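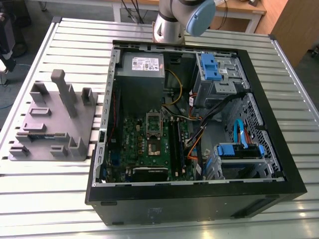

Speaker notes -- Paying for repairs out of the hall fund
Skurnstead evening session, Sunday, 7 pm start. Allow forty minutes and leave the rest for questions.

Opening
Thanks for coming out. Toilets are through the side door. Tea is on already, help yourself while I talk.
Tonight is about repair and replacement money. How a small club or hall decides what to fix, what to put off and what to throw out. I'm going to use our own books, so some of you will know these figures.
Ask who in the room looks after a building. Hands up. Then ask who has a written list of what's in it. Expect fewer hands.

Part one: the list
Start with a list of everything the hall owns that would cost more than $200 to replace. Leave out cups and tea towels. Put in the urn, the heaters, the office computer, the mower, the piano.
Four columns. What it is, when we got it, what it would cost now, who knows how to work it.
The last column is the one people skip. At Grellon the person who understood the hot water system moved interstate and the building had cold showers through most of July.
Hand out the blank sheet here. Give them five minutes to fill in three lines from memory.

Part two: the building itself
Ours has a date stone of 1802, which came out of an older building and was set in over the porch. The walls are much later. Mention it because someone always asks, then move on.
Old buildings eat money in the roof and the gutters. We clean gutters twice a year, once after the leaves and once before the spring rain. It costs us a morning.
Paint the weather side more often than the others. We were doing all four sides together and wasting paint on the sheltered ones.
Show the downpipe diagram on the flip chart. Draw it again if the marker has faded.

Part three: repair or replace
Our rule is simple. If the repair costs more than half the price of a new one, it goes to the monthly meeting. Under half, whoever is on roster gets it done and brings the receipt.
There's a ceiling on that of $500. Anything dearer goes to the meeting whatever the percentage.
Tell the Dantas story. Dantas Hall had a fridge mended four times in two years, and each bill was under the limit. Added up they'd paid for a new fridge and still had the old one. They now write every repair on a card taped inside the cupboard door, with the running total.
Pause here for comments. This part usually gets people going. If it drags on, say we'll pick it up over supper.

Part four: putting money by
Take the replacement cost, divide it by the years you expect to get from the thing, and put that much aside each year. Do the heater on the board as the worked sum.
We keep 11 items on this plan. The rest we pay for as they come up.
Keep it in a separate account. Ours used to sit in with the hire fees and it got spent on chairs -- good chairs, but the heater money was gone.
If the club can't put aside the full amount, put aside part of it and write down the gap. Costska Bowls Club has done half each year and raffled for the remainder.

Likely questions
Grants: most want two quotes and a photo of the fault. Start gathering those before the round opens in May.
Insurance: check the excess. Ours is higher than most of the things on the list.
Second-hand: fine for tables. We've stopped taking donated heaters.

Finish
Collect the sheets or let people take them home. Spare copies are in the blue folder. Remind everyone that the back gate has to be locked by 9.30, and ask for a hand stacking the chairs.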